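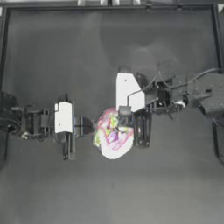 Filed under: Worm bins / Bench log

June, a little after 4 pm

OK, big afternoon for the worms! I finally emptied the middle tray of the Skolex bin, the one I've been putting off forever, and I want to get it all down before I forget which bucket is which (again).

Starting weight of the tray contents was 2468 g, wet, straight off the stack. After I pulled out the worms and the big unfinished stuff I had 1679 g of what I'd call real castings, dark and crumbly on top and pretty sloppy in the bottom inch. The worms themselves came to 452 g, and that's after letting them sit on the mesh for a while so I wasn't weighing a lot of mud with them. I rinsed nobody. They hate it and I hate doing it.

The rest is avocado skins, corn cob, and one entire tea bag that looks exactly like the day it went in. Please stop putting the silky tea bags in the scrap pail. I don't know who drinks that stuff but the worms don't.

Moisture on the bottom-inch sample came out at 83 percent, which is way too wet and explains the smell I was complaining about last time. I dried it overnight in the little oven and then weighed it twice, same answer both times. Top layer sample is still in the oven as I write this, so leave the door shut. My guess is it'll be a lot nicer. It felt like a wrung-out sponge when I squeezed it, and the bottom felt like a sponge nobody wrung.

Feeding has been the usual mix, kitchen scraps plus the shredded cardboard from Seixas. The new bale of cardboard is finer than the old one, and I think that's half my trouble. The old stuff stayed fluffy and let air through. This batch goes to oatmeal in a week or so and then packs down flat over the drain holes. I want to try tearing some egg cartons in with it, big ugly chunks, and see if the tray drains any better.
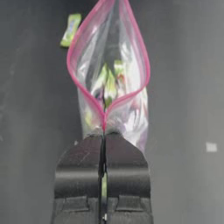

Now the lid, and the fruit flies, which are the same problem as far as I'm concerned. I pushed it down all the way, heard it click, felt very pleased with myself, and there were flies in the room again by lunch. Look at the two gripper fingers in the photo, pressed together and still with that skinny line of pale greenish light showing between them. My lid is doing the same thing along the back edge! I put a flashlight inside the bin and turned off the overheads and there it was, a glowing stripe nearly the whole way across. A fly doesn't need half that. So I ran a bead of felt weatherstrip along the back and I'll check with the flashlight again after it's had some time to settle. The side edges look dark, I'm leaving those alone.

Hendrik Engelbrecht came through while I was elbow deep and said they gave up on stacking trays altogether over at Mandthorpe. They run one long wooden trough now and just feed from one end, and the worms walk themselves toward the food. I'm jealous of how easy that harvest must be, but we don't have the floor for it and I like my stack. He did give me a good tip about the bottom tray: lay a sheet of burlap under the bedding so the fines don't plug everything up. I've got a burlap coffee sack at home with a hole in it that I've been saving for no reason at all, so that's going in.

He also asked if the Skovulora plot wants the castings. Yes! I promised them the first good batch for the tomato trench, and this is it, minus the sloppy part. I spread the 1679 g out on the blue tarp in the back to lose some water. Turn it with the small rake if you walk by, but go easy, there are cocoons in there and I'd like to pick out as many as I can before it goes in a bag.

Worms are back in the fresh tray with damp cardboard, a handful of the old castings so it smells like home, and half a cantaloupe rind face down. They were all over the rind in minutes the last time I did that. No more food until I say so, please, they've had a rough day.

Still to do:
Pull the top layer sample and weigh it
Flashlight test on the lid
Bring in the burlap sack
Empty the drip cup under the spigot, it's nearly full and it stinks
Ask Seixas if they still sell the coarse shred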